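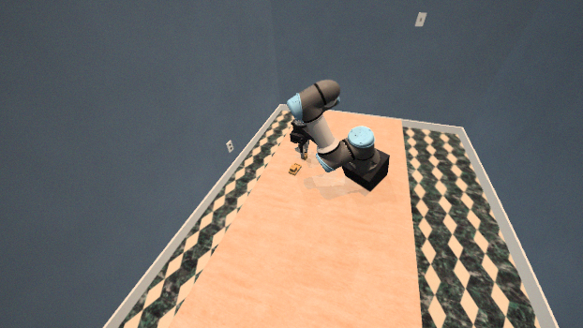 Can I paint over semi-gloss without sanding every inch of it? I've got a long narrow basement room in Ellham, the walls are a shiny builder's cream from the last owners, and I want to turn it into a sewing room before my sister's kids come in July. I've gone back and forth on color for weeks (my fridge is covered in chips!) and what I keep landing on is the combination in the top picture, plain blue-gray walls with a long orange-tan surface running down the room. I like how the warm top sits against the cool wall. My worry is that the light down there is terrible, one small window, and a blue-gray might go full dungeon on me. I also have a gallon of Traltholm bonding primer that's been in the garage all winter — is it still any good? Budget for the whole thing is 200 dollars, brushes included.
pincushion_ellham

mudroom_mo
You don't need to sand every inch, but you do need to do something. I did our hallway over semi-gloss and skipped the prep, and it came off in strips when I moved a bookcase. What worked the second time was washing the walls with a degreaser, rinsing, and giving them a quick once-over with a sanding sponge just to knock the shine down. It took me one evening with the radio on.
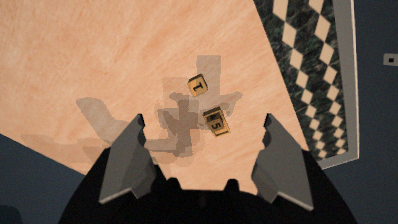 On the primer, if it froze I'd toss it. Open the can and stir for a few minutes. If it goes smooth you're probably fine, and if it looks like cottage cheese it's done. Test a patch behind the door, leave it overnight, then scratch it with your fingernail. Mine from Traltholm took longer to cure than I expected in a damp basement, so don't rush the second coat.

oh and buy the good roller cover. Cheap ones shed all over a dark color.

latex_and_lace
Color first, because that's the fun part! I have a north-facing sewing room and I went with a blue-gray called Drarnwood. Looked gorgeous on the chip, looked like wet cement by four in the afternoon. I swapped my bulbs for warm white ones and it came back to life, so try that before you give up on a color you love.

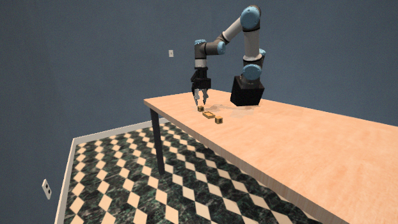 Paint a big piece of poster board, two coats, and carry it around the room at different times of day. Hold it right next to whatever you're using for your work surface too. A warm top will make the wall look bluer than it does alone, and mine went nearly periwinkle beside my old maple table.

For money, Robichaud Hardware does mistints near the front register. I got a gallon for 15 dollars in almost the shade I wanted and had them add a squirt of black.

gus_in_the_garage
Sand it. Took me an hour. Open the window.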